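Corbridge Flyers Association - Member Forum
Board: Field Rules and Local Regulations
Thread: Proposed limit on evening flying at the Politis Road field

Posted by Secretary_CFA
23/06/2024

Members are advised that the parks office has asked the association to comment on a proposed change to the permit for the Politis Road field. Under the draft, flying of any powered model, including camera aircraft, would end at 6 in the evening from Monday through Friday. Weekend hours would remain as they are now. The draft follows complaints from residents on the east side of the field, one of which concerned a quadcopter that came down in a private yard this spring.

The association must submit a single written response. Members who wish to have their views reflected are asked to reply in this thread. Please keep replies to the subject of the permit. The insurance renewal has its own thread.

Prodromos Tsolakis
Secretary

Posted by highwing_dale

I wish to record my objection. Many members work during the day and cannot reach the field before five. A closing time of 6 would leave them with less than an hour, much of which is spent unloading and checking equipment. The permit fee would presumably stay the same.

I would also ask the secretary to confirm whether the aircraft in the spring incident belonged to a member. If it did not, I do not see why the members should bear the restriction.

Posted by Secretary_CFA

The owner was not a member and had not signed in at the field. The parks office was informed of this in writing. Its position is that the permit governs the field itself and applies to any person who launches from it.

Posted by rotor_and_rudder

I take a different view from the previous poster. I live two streets from the field and I fly there. The noise in the evening carries a good deal farther than people on the flight line believe, particularly from the larger gas models. A resident who has come home from work and opened a window has a fair complaint, and we will not persuade the parks office by telling it that the pilot was someone else.

The association should offer something. I would suggest that gas models stop at 6 and that electric models be allowed to continue until sunset.

Posted by highwing_dale

With respect, that proposal divides the membership according to what each person can afford to fly. Several of our longest-standing members fly gas and have no plan to change.

Posted by rotor_and_rudder

It divides the aircraft according to how loud they are. The complaints are about noise, apart from the one in the yard.

Posted by O_Tilahun

I am replying as field safety officer, although the opinions are my own and have not been approved by the board.

First, the yard incident. The pilot lost the control signal near the tree line, and the return function had not been set before takeoff. I spoke with the homeowner, who was courteous and returned the aircraft without difficulty. The association's own rules already require that the return point be set and tested before each flight. A curfew would have made no difference, as this took place on a Saturday before lunch.

Second, enforcement. We have three marshals for the entire season. If the permit is to name different hours for different kinds of aircraft, someone must be present at 6 every weekday to say which is which. I do not have the people for it. A single closing time, whatever it may be, is the only rule I can promise to carry out.

Third, marshals should be easier to identify. Visitors have told me that they did not know whom to approach. I have looked at shirts in yellow and black, and one is shown below for comment. The association's name would be added on the back if the board agrees.

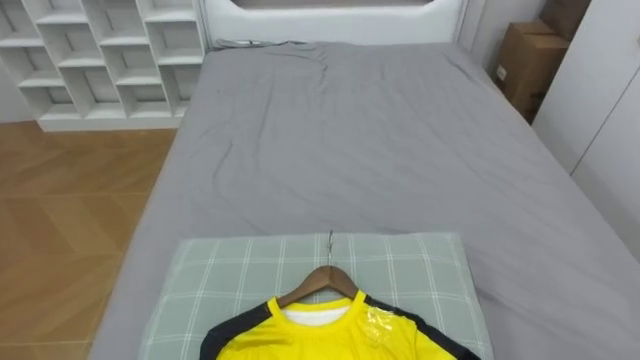
Yellow and black shirt, proposed for field marshals.

I would be grateful for remarks on the shirt by private message so that this thread can stay with the permit.

Obsa Tilahun
Field Safety Officer

Posted by Secretary_CFA

Thank you. The point about the Saturday is an important one and will appear in the response. The shirt will be placed on the agenda for the September meeting.

Posted by clodhopper

May I ask whether anyone has measured the noise? The draft refers to "excessive sound levels" and gives no number. I operate a Clodix meter for my work and would be willing to bring it to the field and to the sidewalk on the east side. Without a reading we are all offering impressions.

Posted by rotor_and_rudder

I would support that, provided that readings are taken on an ordinary weekday with gas models in the air. A set of readings from a quiet morning would do us harm if the parks office learned how they were obtained.

Posted by clodhopper

Agreed. I would propose that a resident be invited to attend and to see the display.

Posted by highwing_dale

I have no objection to a measurement. I do object to inviting residents onto the flight line. They may stand behind the fence in the same way as any other visitor.

Posted by O_Tilahun

Residents would stand behind the fence. That rule has no exceptions, and the sidewalk readings can be taken in their company without anyone entering the field at all.

Posted by tailwind_marge

I have read the draft twice and believe that members have overlooked the second page. It would also set a ceiling of 12 aircraft on the field at one time, counting those on the ground with batteries connected. On a good Sunday we have well over that number at the benches. The evening hours affect some of us. The ceiling would affect everyone, including the training program.

I would further note that the draft allows the parks office to review the permit after 50 days and to shorten the hours again without a new comment period. I consider that the most serious part of the document.

Posted by Secretary_CFA

The member is correct on both points. I should have drawn attention to the second page in my first message, and I regret that I did not. The draft does not define "connected." I will ask the parks office whether an aircraft on a bench with its propeller removed is to be counted.

Posted by highwing_dale

In light of the above I would be willing to give some ground on the evening hours if the ceiling and the review clause are removed. I would want 7:30 instead of 6, and one closing time for all aircraft, as the safety officer has asked.

Posted by rotor_and_rudder

I could accept a single closing time of 7 on weekdays. I could not in good conscience sign a letter asking for later than that while gas models are included.

Posted by zestix_pilot

I fly the Zestix electric trainer and nothing else. I do not think it is reasonable to send me home at 7 on account of other people's engines, and I would ask that my disagreement be recorded. The safety officer says that he cannot staff two closing times. I would point out that the sign-in sheet already asks for the type of power. A person who signs in as electric and flies gas can lose field privileges in the same way as for any other breach.

Posted by O_Tilahun

The sign-in sheet is completed perhaps half the time. I say this without blame, but I could not present it to the parks office as a control.

Posted by tailwind_marge

Then the sheet ought to be dealt with whatever becomes of the permit.

Posted by Secretary_CFA

The following will be placed before the board as the basis of the response. The association will ask that the ceiling on aircraft be removed or properly defined. It will ask that any later change to the hours be subject to a comment period. It will offer sound readings, taken by a member on a weekday with residents invited to observe from the sidewalk. On the closing time, the board will be given both 7 and 7:30, along with the objection from zestix_pilot, and will vote.

Clodhopper is asked to contact me by private message to arrange a day. Members who have not yet replied may still do so. The thread will remain open until the response has been sent.

Posted by highwing_dale

Please add that the windsock at the east end is torn and should be replaced before any resident is invited to look at the field.

Posted by O_Tilahun

A replacement has been ordered.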